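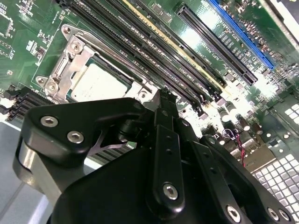

Figure 1. Gripper over the processor socket, wrist camera view.

Progress report, September: gripper comparison for server board disassembly
Prepared by Brotham for the Grotgate reuse program

Work in this period covered the second work package, removal and placement of processors by a single arm. Two grippers were compared on the same arm and controller. The first is the Novetti parallel unit used since the start of the project. The second is the Virág linkage gripper, fitted with narrow fingertips.

We logged 153 attempts, 93 with the Virág unit and the remainder with the Novetti. An attempt was counted as complete when the processor was lifted clear of the socket and set back without operator contact. Attempts stopped by the controller were kept in the log and marked as aborted.

The main difference between the units is clearance. The Novetti fingers are wider and need a steeper approach when the load plate is open. Grip force was held at one setting for both units – the force sweep is planned for the next period. Alignment over the socket remains the slowest step, and the controller currently spends more time there than on the approach and grasp together.

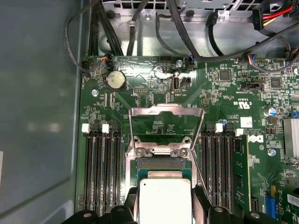 Grotgate's technical reviewer asked that alignment error be reported separately from grasp error, as the combined figure in the last report made it hard to tell whether the fingers or the camera calibration should be changed first. We agree and have split the log accordingly.

Wrist camera exposure was also reviewed. Reflections from bare metal reduce contrast at the socket edge, and fixed exposure gave more stable edge detection than automatic. A set of 1032 stills has been labeled for socket corners and lever position.

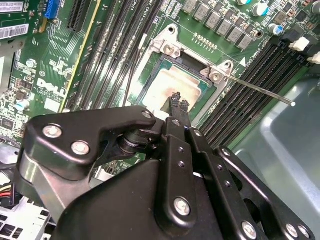 Thermal paste residue is handled as a separate condition in the log. It changes the appearance of the heat spreader and may affect friction at the fingertips, so clean and uncleaned processors will not be pooled. A further 40 attempts per gripper are scheduled with uncleaned parts.

Open items: force sweep, fingertip wear check, revised calibration routine. No change to the budget is requested.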